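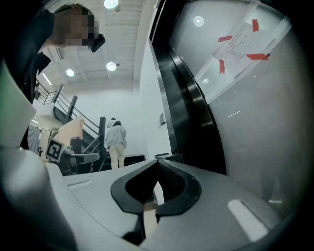 Garra manual Tusel – conjunto para montagem em oficina partilhada

O conjunto Tusel destina-se a particulares e a oficinas partilhadas que pretendam construir uma garra de operação manual para registo de movimentos de preensão. É fornecido pela Dostura em peças separadas, com instruções de montagem em português.

Conteúdo do conjunto
Corpo em duas metades, cinzento-claro
Par de dedos pretos, flexíveis, com face interior estriada
Suporte e marcador fiducial quadrado, a preto e branco
Saco com 59 parafusos e insertos
Manual impresso, 19 páginas

Características
Peso montado: 609 g
Abertura máxima dos dedos: 101 mm
Ferramentas necessárias: chave hexagonal e chave de fendas pequena (não incluídas)

A montagem pode ser efetuada por uma só pessoa. Recomenda-se que os dedos sejam fixados antes do fecho do corpo e que o marcador permaneça limpo e sem dobras. Para os ensaios fora da bancada, o utilizador deverá segurar a garra com firmeza e prestar particular atenção a escadas, portas e zonas de passagem.

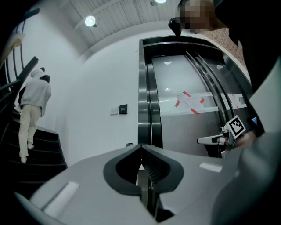

Garra em utilização junto a um elevador e a uma escada interior.

Os dedos estão disponíveis como peça de substituição, vendidos aos pares. O marcador pode ser encomendado em separado – indique sempre a versão do suporte.

Documentação técnica: Luana Nogueira. Os pedidos de peças são tratados por Florencia Yáñez, através do formulário de contacto da Dostura. A próxima série será expedida em janeiro.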